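Hakanville's old Matheson cannery could be gone by May, and the drawings for what comes next look a lot like everything else that has gone up on the east side lately.

Husedar, the developer that bought the site, filed plans this week for a two-tower rental complex on the block. The filing calls for 400 apartments, a row of shops at street level and what the company calls a "heritage-inspired" entrance on Viron Street. Inspired is the word to watch. Under the plans, none of the brick building survives except a short stretch of the front wall, and even that would be taken down, stored and put back up later if its condition allows.

The cannery stopped packing in 1992 and has been through a string of half-uses since: furniture storage, band practice rooms, a weekend flea market that drew people from three counties. The roof over the loading hall has leaked for years. Husedar leans hard on that in its filing, saying repair is "not financially viable," though the repair estimate it cites is missing from the public copy. A request for the figure went unanswered.

Horacio Cáceres, speaking for the company, said the project would "give the neighborhood back its front door." Asked how many of the apartments would rent below market rate, he said the number was still being worked out with the city. Husedar said the same thing about its last building here, and the final count there was zero.

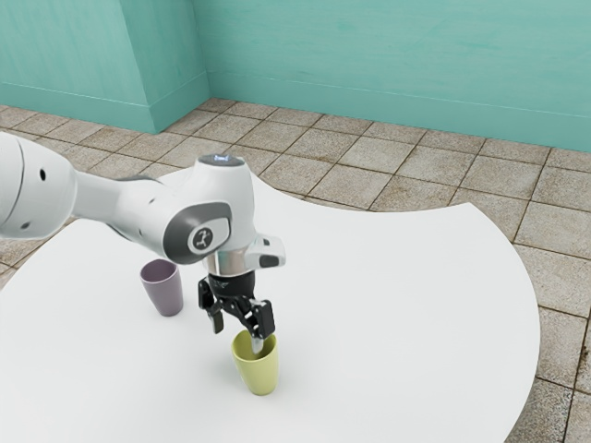 Joana Cardoso doesn't buy the storage plan for the front wall. She said bricks from the old ferry office were supposed to come back too, and she has been asking where they are ever since that job wrapped up. She'd like to see a deadline and a fine written into the permit before any wall comes down.

A petition against the demolition had 3018 signatures on Friday night. It asks the city to hold off until an outside engineer has looked at the building. That seems a modest thing to want, given that the only report on file was paid for by the people who would like to knock the place down.

Not all the neighbors are opposed. Ro-un Jin, who rents across the street, said the block is dark after six and she'd take new shops over plywood windows any day. She was less sure about the height. The taller tower would put her kitchen in shade for most of the afternoon, according to Husedar's own shadow drawings.

City planner Xuelian Kang said the application is complete and will get a public hearing, with the date to be posted at city hall. Written comments are being accepted now. The cannery has no landmark status, so the city's power to stop the demolition outright is limited. It can attach conditions, and how tough those turn out to be is anyone's guess.

Posted 14/01/2023 by Ye-seo Son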